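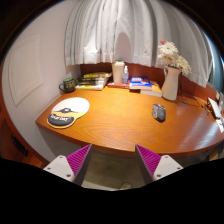 From: Nuanchan Hemmin
To: trondesis-demos list
Date: 1/14/18
Subject: Re: [demos] hand-held or remote for desk tasks?

Hi Yavuz, hi everyone,

Great question, and good timing, as I've spent most of the past fortnight doing exactly this and I'm bursting to talk about it. I'll answer in between.

Yavuz Yalçınkaya wrote:
> We've been driving our arm by remote for the tidying tasks, and with
> two of us on it we get 31 usable demos on a good day. Thu says your
> lot have moved to the hand-held gripper for everything. Is that right?
> And is the data any good, or do you just get more of it?

Not quite everything! Khải still does the drawer tasks by remote, and I don't see that changing. The drawer handles stick, and he likes having the arm's own forces in the log from the first second. For anything on top of a desk, though, we pick up the hand-held and go.

On the data, I was the doubter here, so take this as coming from a convert. Our desk set is at 1,743 demos now, and 437 of those came from the first week, when I was slow and fussy and kept going back to look at the tracking. The pick-and-place ones train well. What surprised me was how much better the approaches look. With the remote I'd stop short of the object, wiggle, fix the wrist, wiggle again, then close. All of that goes into the policy, and you can watch the arm dither at the same distance I used to dither at. Holding the gripper in my own hand I just reach for the thing, like I would at home, and the path comes out in one sweep.

The catch is that I can do things the arm can't. I'm short and bendy and will happily get my elbow round a corner. Lâm wrote us a check that runs each path against the arm's reach afterwards and throws out the ones it couldn't follow. In the early batches that hurt. Now I keep my wrist where the arm's wrist would be and very little gets binned.

> Second thing. How close do you get to the clutter? Our operators keep
> knocking things over when the camera view gets busy, and I'd like to
> know if it's us or the method.

A bit of both, I reckon. By remote you've only got the picture to go on, and depth is hard to judge near tall thin things. By hand you've got your own eyes as well, which is lovely for you and slightly dangerous for the data. If I'm judging the gap by looking past the gripper from the side, I'm using something the robot will never have. So I've started doing every tenth demo with my eyes on the preview only. It's slow! But those are the ones that show me whether the view carries enough to do the job.
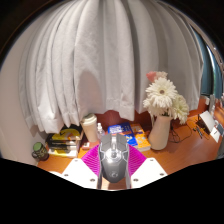
Approach direction is the thing I'd fix first in your setup, before you touch the cameras. Pick one side to come in from for each object and stick with it for a whole batch, then change sides and do another. When I mixed them freely the policy split the difference and came in down the middle, straight at whatever was there. Books propped at an angle, like the blue one and the orange-yellow one beside the vase, are where I noticed it most. Come at the pair from the front left and you've got clear desk to work over. Come in from the right and you're reaching past the daisies, with the black cables running over the wood behind them, and a policy that's a centimetre out has plenty to catch on. I'd leave the right-hand approach for a later batch, once the easy side is solid. And do leave the cables where they are. We tidied them away for one batch and the arm was hopeless on a real desk the week after.

> Third: do you script the demos or let people do whatever?

We script the goal and leave the rest. "Put the bottle next to the cup" is all Thu writes on the card. Two people will do that quite differently, and I was sure we'd regret it, but the variety has helped as long as each person is consistent within a batch. What we do script is the start. Gripper open, fingers above the front edge of the desk, hold still for a slow breath, then go. That pause gives Stesside a clean place to cut the recording, and I'd say it saved us more time than any other change we made last year.

A few smaller things I wish I'd had written down in September:

Close the fingers at the speed the arm closes. Mine is a Clamska and it'll snap shut as fast as I can squeeze, so I practised with the arm running next to me until my hand got the idea.

Let go properly. I kept drifting upward as I opened, and the policy learned to drag things by their lids. Open all the way, count one, then lift.

Keep your failures if you recover from them. A bottle that tips and gets stood up again is worth having. A bottle that tips and rolls off the desk you can delete, and then go find it.

Swap people before anyone's tired. We found quality drops well before the person notices. Lâm can pick my after-lunch demos out of a plot, which is a bit rude, but he's right every time.

> Last one, how many do we need before it's worth training anything?

Train far earlier than feels sensible. Our Đào runs have a target of 3,000 and I'd never wait for it. We trained on that first week's lot, and it was bad in really useful ways – it told us about the dithering (we'd mixed in some old remote demos) and the lid-dragging on the same afternoon. If we'd waited we'd have collected a mountain of both.

If you want to try it before buying anything, we've got a spare hand-held you're welcome to for a couple of weeks. You'd need to do your own calibration, but Khải has a decent write-up and will send it to anyone who asks. I'd love to see the same task done both ways by the same pair of people. We've only ever compared across different people, and I don't trust our comparison as much as I'd like to.

Also, did your operators ever try the remote with the camera moved down onto the wrist? I remember you saying you might, and I never heard how it went.

Cheers,
Nuanchan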